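How to cover a plain partition panel in fabric

Reading time: 7 min

A freestanding panel hides a washing machine, divides a shared room or takes the echo out of a home office. Bought ready covered, they are expensive for what they are. Covering your own takes an afternoon once the frame is made, and the only skill involved is pulling cloth evenly.

These instructions are for a single panel 700 mm wide and as tall as you like up to the height of your door frames. If you want a run of them, do one from start to finish before cutting cloth for the rest. You will change your mind about something.

What you need

- A timber frame, or an old door blank, or a sheet of board at least 12 mm thick
- Upholstery fabric
- Wadding, 300 g weight, enough to cover the front and wrap the edges
- A staple gun and 8 mm staples
- Fabric scissors and a long straight edge
- Spray adhesive suitable for wadding
- Black or grey lining cloth for the back
- A clean brush or lint roller
- A flat screwdriver and pliers for taking out bad staples

An electric staple gun is kinder to your hand if you are doing more than two panels. A hand gun is fine for one. Try it on an offcut of your frame timber first. If the staples stand proud, tap them down with a small hammer, and if they all stand proud, go down to 6 mm.

Choosing the fabric

Most upholstery fabric will do. What you want to avoid is anything with a lot of stretch, anything you can see daylight through, and anything with a strict stripe or check. Stripes show every small error in tension, and on a tall panel a stripe that wanders by a few millimetres is visible from across the room.

A mixed weave is the easiest for a first attempt. Flecked yarns in two or three close colours hide staple dimples, dust and small pulls, and they don't show which way up the cloth is unless you look closely. I used one called Melomix on my first set. Plain wool looks better but marks more easily. If you like a plain cloth, the heavier Sornance is forgiving at the corners, though it frays badly and you need to leave a wider margin when cutting.

Ask for a sample and pin it up where the panel will stand. Look at it in daylight and again with the lamps on. Cream and beige cloths in particular can turn yellow or pink under warm bulbs, and a colour that looked dull in the shop may be the right one at home.

Check the roll width before you order. Many upholstery fabrics come at 1400 mm, which gives you two panel fronts side by side only if the frame is narrower than about half of that once the wrap is taken off. A 700 mm panel needs 700 mm plus the thickness of both edges plus 60 mm each side for stapling, so you will get one front from each drop and a long offcut. The offcuts make good cushion covers.

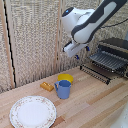 Preparing the frame

Check the frame is square by measuring both diagonals. If they differ by more than 4 mm, fix it now. Fabric will not pull a frame straight, and a frame that is slightly out will make the weave look crooked however well you staple.

Round over the front edges with medium sandpaper. A sharp edge wears through the cloth in a year or two, especially at the bottom where shoes and vacuum cleaners catch it. A few strokes along each edge is enough. Wipe off the dust with a damp cloth and let the timber dry.

If you are working with an open frame and not a solid board, fix a sheet of thin hardboard or stiff card across the front. Without it the fabric sinks between the rails whenever someone leans on it. For a panel meant to soften sound, leave the frame open and fill it with mineral wool batts, then stretch a layer of thin lining cloth over the front to keep the fibres in. Wear a mask and gloves for that part.

Drill any holes for feet or hinges at this stage. Put a screw in each hole and take it out again, so the thread is cut before there is cloth in the way.

Fixing the wadding

1. Lay the wadding on the floor and put the frame on it face down. Cut 40 mm outside the frame on all sides.

2. Turn everything over. Fold back half the wadding, spray the frame lightly, wait the time given on the can and press the wadding down with flat hands. Repeat with the other half.

3. Wrap the edges and staple the wadding to the sides of the frame, not the back. Extra thickness at the back makes it hard to get the lining flat later.

4. Trim the corners so the wadding meets without overlapping. Run your hand over them. Any lump you can feel now you will see when the fabric is on.

Cutting the fabric

Press the fabric first if it has come folded. Creases left in at this stage rarely drop out, whatever the shop tells you. Use steam if the care label allows it, and press from the back.

Cut along the weave, not along a pencil line. On most cloths you can pull out a single thread across the width and follow the gap it leaves. It is slow, but it gives you a true edge to line up with the frame. Leave 60 mm beyond each edge, and 80 mm for anything that frays.

Mark the top of each piece on the back with chalk. Even flecked cloth can shade differently when one piece is upside down next to another, and you will only notice once both panels are standing.

Stapling

Put the fabric face down on a clean floor or an old sheet and lay the frame on it, wadding side down. Find the middle of each side and mark it on both the frame and the cloth.

1. Put one staple in the middle of the top rail, on the back of the frame. Pull the cloth firmly at the bottom and put one staple opposite. Do the same at the left and right.

2. Stand the panel up and look at it. The weave should run straight up and down through the centre. If it doesn't, take the staples out and start again.

3. Lay it down and work outwards from the middle of each side, two staples at a time, moving to the opposite side after each pair. Space them 20 mm apart on the long sides. Stop a hand's width short of every corner.

4. Check the front again. Look for pull lines, which are shallow ridges running in from a staple. They mean that point is tighter than its neighbours. Lift the staple and let the cloth relax before putting in a new one.

The common mistake is pulling too hard. The cloth should feel like a well-made bed. If it drums when you tap it, it is too tight and will pucker at the edges when the weather turns damp.

Corners

Pull the point of the cloth straight over the corner towards the middle of the panel and put in one staple. Cut away the spare triangle, leaving 15 mm. Fold one side in flat, staple it, then fold the other over it so the crease sits exactly on the corner of the frame. Do all the corners the same way round, with the crease on the top and bottom edges, where it is least visible.

Thick cloth may need two small folds instead of one large one. Press them hard with your thumb before stapling. A warm iron through a damp cloth helps with wool.

Lining the back

Cut the lining cloth 10 mm larger than the frame all round and turn the edges under. Staple it so that it covers all the raw fabric edges and sits 5 mm in from the outside. Staples at 40 mm are close enough here. If both sides of the panel will be seen, use the main fabric on the back too, and hide the staples under gimp braid stuck down with fabric glue.

Feet and joining

For a single panel, fit flat steel feet that stick out at least 200 mm front and back. Bravlow sell a plain pair with slotted holes, which lets you level the panel on an uneven floor. Anything taller than your shoulder should also be fixed to a wall or to a second panel set at an angle, particularly if there are children or large dogs in the house.

To join two or more, use double-action screen hinges, which fold both ways. Three hinges for each join is right for full-height panels. Make a small hole through the cloth with an awl before driving each screw. If you put a drill bit straight through the fabric it can catch a thread and pull a ladder halfway up the panel.

Looking after it

Brush the panels downwards once a month or use the upholstery tool on a vacuum cleaner at low power. Blot spills at once with a dry white cloth. Don't rub, and don't soak the fabric, or the wadding will dry with a tide mark.

If the cloth goes slack after the first winter, take off the lining along the bottom edge, lift those staples and pull the fabric down a few millimetres. Keep a spare piece from the same roll for patching, wrapped up somewhere dark.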